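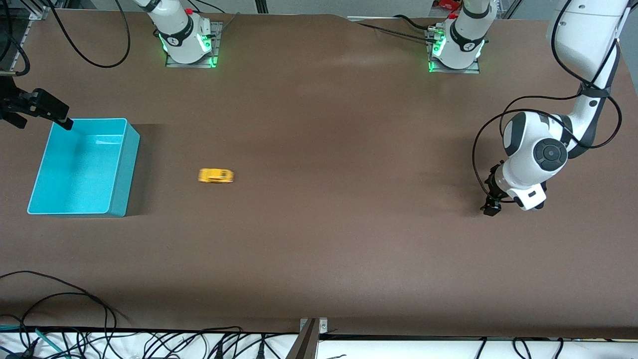

Figure 7.1 Two white robot arms at a brown tabletop

Chapter 7
Temporary Transfers

7.1 Scope of the chapter

Chapter 6 dealt with the permanent transfer of a player's registration between two clubs. This chapter deals with the temporary transfer, commonly called a loan. The player remains under contract to one club (the parent club) and is registered to play for another (the host club) for a fixed period. At the end of that period the registration goes back to the parent club, unless the parties have agreed otherwise in writing.

Three documents are normally involved: the existing employment contract between player and parent club, the loan agreement between the two clubs, and a short employment contract between player and host club. In some leagues the third document is replaced by a clause in the second. The player must sign in either case. A loan agreed by the clubs alone has no effect on the registration.

The chapter does not cover emergency goalkeeper loans, which are treated in Chapter 9 with the other exceptions to the registration period.

7.2 Terms used

Loan fee. A sum paid by the host club to the parent club for the use of the registration. It is separate from wages and may be nil.

Wage contribution. The share of the player's basic wage met by the host club, stated as a percentage. A contribution of 100 per cent means that the parent club pays nothing towards basic wages during the loan, although it may still owe loyalty payments under the original contract.

Recall clause. A term allowing the parent club to end the loan early. Most recall clauses can be used only while a registration period is open, and most require written notice.

Option to buy. A right held by the host club to make the transfer permanent at a stated fee. The player's consent to personal terms is still needed, and a careful draft will attach those terms as a schedule.

Obligation to buy. As above, but binding on the host club once a stated condition is met. Typical conditions are a number of appearances or the host club's avoidance of relegation. For accounting purposes an obligation whose condition is virtually certain to be met may have to be treated as a purchase from the outset (see 7.6).

7.3 Why clubs lend players

The parent club may want a young player to gain match experience above reserve level. It may want to reduce its wage bill, or to keep up the resale value of a player who is not being selected. A player who has been used out of position is a common case: the coach needs cover at full-back, the player regards himself as a central defender, and a season elsewhere settles the matter for a time without either side giving up the contract.

The host club obtains a player it could not afford to buy, or whose fitness it doubts. It carries less risk than a buyer but gains none of the resale value, and it may be developing a player for somebody else.

These interests conflict most often over playing time. Some parent clubs ask for a reduced loan fee if the player starts matches and a higher one if he does not. Koyama and Modise discuss such sliding fees in the further reading for this chapter.

7.4 Worked case: Eno to Hlongwane

Eno, a club in the Nidotetti League, lends a central defender to Hlongwane, a club in the division below. The loan begins on 20 January 2023 and ends with the last match of the season. The registration is limited to 218 matchday minutes before the first review point, after which the wage contribution rises. Hlongwane pays 43 per cent of basic wages at the start. Eno may recall the player on 2 days' notice, but only while the registration period is open.

The player is not permitted to appear against Eno in any competition. Where both clubs are in the same cup, the clause must say whether it covers cup matches; a reference to "league fixtures" will not do so.

Consider first what happens if the player is injured in training at Hlongwane. The agreement makes no mention of medical costs.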